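Open Day Hosts Wanted at Tikkanen

Posted 7 August 2026

Tikkanen is opening its robotics workshop to the public again this fall, and we need 8 hosts to help us run it. If you like machines, like people, and don't mind answering the same question from a six-year-old and her grandfather in the same minute, please read on!

The open day runs at our Plorness site. Last time 197 visitors came through, and a good many of them stayed well past closing. They wanted to pick things up, try the tools and ask how a robot learns to grab a cup. We loved it, and we want more room for that this year.

Most of your time would be spent at the hand gripper tables. Visitors take hold of the gripper, open and close the jaws, and find out how much thought goes into picking up one small thing.

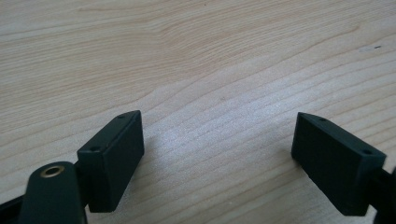 You would show each person the grip, let them have a go, and keep the line moving in a friendly way. Between groups you reset the table and swap places with the host at the Hiltatov arm, so everyone gets a turn at both demonstrations.

No engineering background needed. We train every host over 4 evenings, and the last one is a full practice run with our own families as the visitors. You do need to be 18 or over, comfortable talking to strangers, and able to stand for a couple of hours at a stretch.

Pay is by the hour, training included. Lunch is on us, and the Stiltlow bus stops right outside – parking is tight, so take the bus if you can.

To apply, send a few lines about yourself to Saimi Hakala, open day lead, at Tikkanen. Tell her about something you once explained to someone and how it went. A resume is welcome but you can skip it.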